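Girby Housing Services
Thread: Bag collection for small household items, November

1/ Residents of Alhassan Court and Plirkura House are reminded that the monthly collection of small household items takes place this Wednesday. Bags should be at the ground-floor collection point by 8 a.m.

2/ Translucent blue bags are to be used for this collection. Opaque sacks will be left at the collection point, as staff must be able to check for prohibited items without opening them. Rolls of 40 are available at the front office at no charge.

3/ Please gather the neck of the bag and twist it firmly before tying. Allow enough slack to form a proper knot – a bag filled to the brim cannot be closed and will not be accepted.

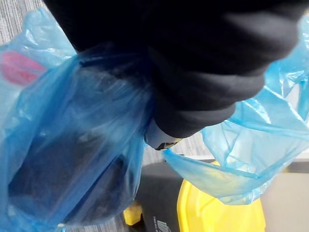
Light blue bag, gathered at the top, with a dark item showing through the plastic.

4/ Items with corners, such as boxes, trays and books, should go in first and lie flat against the bottom. Soft items may then be placed on top. The plastic is thin, and sharp corners should be wrapped in newspaper.

5/ The following are not accepted: batteries, paint, glass, food, and anything with a power cord longer than a lamp cord. Residents with such items should call the office, extension 325, to arrange a separate pickup.

6/ Last month's collection brought in some 180 bags from the two buildings. Usable goods were passed to the Nundia resale shop on the lower level, which is open to all residents.

7/ Questions about accessibility or help carrying bags downstairs may be directed to Akua Issahaku, Resident Services. Requests received by noon on the day before collection will be scheduled for the same evening.

8/ The December date will be posted here and on the lobby notice boards.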